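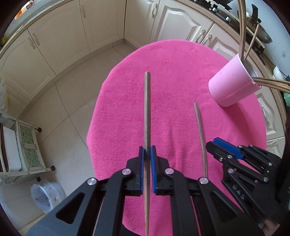 4. What went wrong with the left gripper

We had got to run 163, sorting the thin sticks and the cup on the pink rug, when Ama noticed that the left gripper was letting go a moment after she had closed it. Its blue pads still met nicely, so we blamed the sticks first -- a whole afternoon lost, I'm afraid! Ecaterina then found a pivot screw that had worked itself half out. She tightened it, very patiently, and we threw away the last 17 runs. We now check every screw before starting, and Meenakshi keeps the list.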